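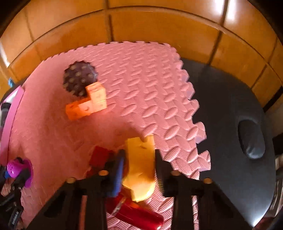 Wulan said the planner was sulking, and she said it with her mouth full, so I knew she meant it. You fix the grasp scorer, she told me, and it just moves its bad mood over to the path search.

I said software doesn't sulk. She pointed at my screen with her fork and went back to her noodles.

So okay, let me tell you about Vuna. Vuna is our planner. It takes in a messy floor full of toys and decides what to pick up first, and it's been mine for two years, ever since Christos Andreadis left for Nineck and handed me the whole repo with a sticky note that said "sorry." There's one function in there that runs 895 lines. I've read all of it exactly once, on a train, and I got off at the wrong station.

The trouble that week was the ball. Spiky thing, bumps all over. Vuna would look at it, come up with 40 candidate grasps, score every one of them, and then pick nothing. It just sat there! No error, no timeout, the log simply stopped at "choosing" like a kid in front of an ice cream case.

"It can't tell them apart," Wulan said. "Same ball from every side. You'd freeze too."

I wouldn't freeze, I said. (I had spent 20 minutes that morning choosing a sock.)

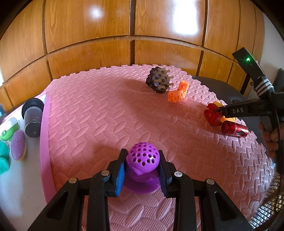
Anyway, I stayed late and went digging for the tie-breaker. There had to be one, Christos loved a tie-breaker. I found it down in a file called misc_old -- of course -- and it was waiting for a number that another module had quit sending back in November. If two grasps tied, it asked for that number and waited. Politely. Forever.

Next to the wait was a comment, and it wasn't Christos's style at all, no capitals, no period: "if you can't decide ask wenceslao"

Wenceslao Godoy had the desk by the window before I got there. I'd met him one time, at his own goodbye lunch, and we talked about soup. I had his number from the lunch sign-up. It was 9:30 at night and I called it anyway.

"The ball?" he said, before I'd even gotten to the ball.

"How'd you know?"

"What did you want it to do?"

I said I wanted it to pick one, any one, I didn't care which. He laughed and I could hear a faucet running.

"So tell it that," he said.

I typed it in while he was still washing up.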